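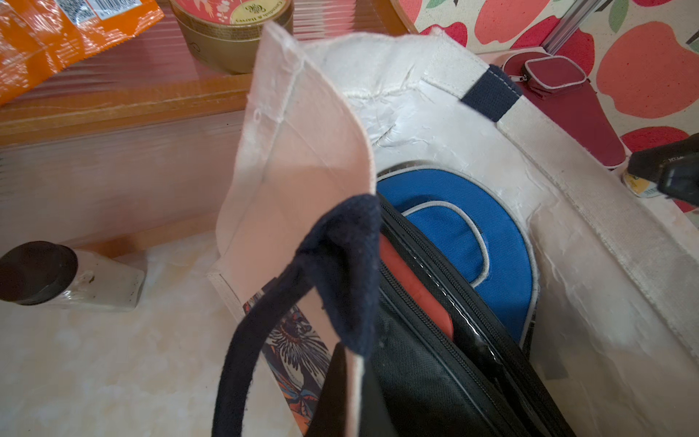

Comparing two grippers on the same arm this month, the Sirklow parallel and the Morau adaptive, and the job is taking things out of a soft bag. Rigid bins told me almost nothing about the difference. A canvas tote does, mostly thanks to the handles. The navy one on the near side bends over the rim and hangs right where you'd want to come in for the black zippered case, so every approach has to go past it or around it.

---

Same arm, same wrist camera, same controller for both. Only the gripper and its mounting plate change. The controller is a Flondetti, which I've had for a while and don't love, but I know its faults, and that matters more for a comparison.

---

Each gripper gets 26 attempts per item. An attempt counts if the item clears the rim and gets set down next to the bag. If the bag comes up with it, that's a fail, even if the item falls out where I wanted it.

---

Sirklow first. Straight fingers, rubber pads, simple open and close. It fits into narrow gaps and goes exactly where you send it. On the black case it did well as long as I came in square to the thick edge. Off by a little and the pads slid along the nylon and closed on nothing.

---

Morau next. The fingers curl as they close, so you can be sloppy with the angle. Very forgiving on anything padded. The problem is width. Open, it takes up a lot of room, and in a bag that's most of your budget gone before you touch anything. It caught a handle on 11 of 26 attempts with the case. The Sirklow caught it on four.

---

Catching a handle isn't always a fail, by the way. Sometimes the strap slips off when the arm lifts. I logged those separately — I'd like a gripper that doesn't need the luck.

---

Liners are worse than I expected. A crinkled one gives the camera bright spots all over, and each crease looks like an edge to the segmentation. I spent an evening turning down gain when the real fix was moving the lamp to the side. Gain is back at the default now.

---

Speaking of the camera: it sits close to the fingers on both mounts, which I like for the last bit of the approach and dislike for everything before it. You lose the overall layout early. I tried a fixed overhead as a second view. It helps you pick which item to go for and does very little once the gripper is inside the bag.

---

Rafsan Kumarasinghe asked whether I'm using depth. Yes, for the rim and the big shapes. No, for the liner, where it drops out in patches. Dark nylon is patchy too. I use color for the final alignment and depth to decide how far down to go.

---

Force settings, for anyone who wants to copy this. I stayed at the low end on both. The Sirklow has a number you can set and it holds to it. The Morau has three presets with names, and the gap between the bottom one and the middle one is large. I'd pay extra for a slider.

---

Padded lunch bag lid: the Morau wins easily. It folds over the curved edge and holds. The Sirklow can do it if it pinches the piping, but you have to find the piping, and my detector isn't that good yet.

---

Small zippered pouches: Sirklow, no contest. The Morau tends to push them over before the fingers have closed enough to hold anything.

---

Cost, as I paid it. The Sirklow was $700 used, with one scratched pad. The Morau was $1,000 with the cable. The Rao adapter plate was extra for the Morau and showed up with the wrong screws. Rao sent the right ones without an argument.

---

Swapping takes longer than the spec sheets suggest. The plates are quick. Recalibrating the camera to the gripper is the slow part, and if you skip it you're a few millimeters off, which in a bin is fine and next to a strap isn't.

---

If I had to keep one for bags, I'd keep the Sirklow and put longer, thinner pads on it. If most of your items are soft and there's space around them, get the Morau and don't fuss over the approach angle.

---

Still to do: handles folded outside the bag before the start, then the same runs again. I think the gap between the two shrinks a lot. I'd also like to try a compliant wrist between the arm and the Sirklow, but the one I want doesn't ship until December.

---

A few people asked for the logs. They're messy CSVs and the column for handle catches changes name partway through. I'll fix that first and then post the link under this thread.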